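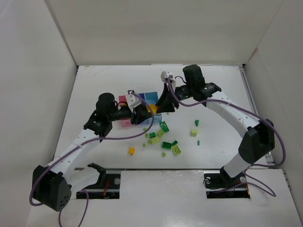
Telier sorting bin on a white worktop, with small toy bricks.

Telier Sorting Bin, translucent multicoloured

The Telier is an open bin for small toy bricks and similar loose parts. It is supplied singly or in packs of four and is intended for tabletop use in playrooms, classrooms and workshops. The walls let light through, so the fill level can be judged from the side once the bin is on a shelf.

The bin is moulded by Wurnau and distributed by Fikre. Bricks are not included.

Specification

Type: open bin, no lid
Finish: translucent, multicoloured
External height: 13 cm
Pack sizes: 1 or 4
Maximum load: 4 kg
Cleaning: by hand, lukewarm water and mild detergent
Dishwasher: not suitable
Lid: available separately, clip-on, clear

Colour

The colours vary slightly between production batches. Customers who need a close match across several bins should order them together and state this in the order notes. Single colours are not produced in this size.

Work surface

A flat, smooth surface is recommended. Small bricks slide easily on it and can be collected with the side of the hand. On carpet or textured cloth the smaller pieces tend to catch, and sorting takes longer. A plain white top gives good contrast with most brick colours, though white and clear pieces are harder to find on it. A grey desk mat (sold separately) can be used for those.

Leave 20 cm clear on each side of the bin. Spread a small quantity of bricks at a time and clear these before adding more. Large piles hide the small plates underneath.

Filling and stacking

Bricks may be dropped in from above or pushed over the rim. Do not fill above the rim if the clip-on lid is to be fitted. Bins without lids should not be stacked when full. Empty bins nest inside one another; if two stick, run warm water over the outer one and twist gently.

The load limit applies to a bin standing on a level shelf. A full bin should be lifted from underneath with both hands – lifting by the rim will bend it over time.

Care

Wash before first use and dry with a soft cloth. Solvents, scouring powder and abrasive pads will dull the surface. Fine scratches from bricks are normal and are not covered by the guarantee. Keep out of direct sun for long periods.

Delivery and returns

Orders are packed at the Ullutstead warehouse. Single bins are sent in a carton with paper padding; packs of four are sent nested. Unused bins may be returned within 90 days. Bins damaged in transit are replaced free of charge if the carton is kept for inspection.

The clip-on lid was revised in May. Lids of the earlier pattern fit the current bin, but the newer lids do not fit bins with the narrow rim.

Technical enquiries and orders of more than 20 bins: Hagos Ayele, trade desk, Fikre.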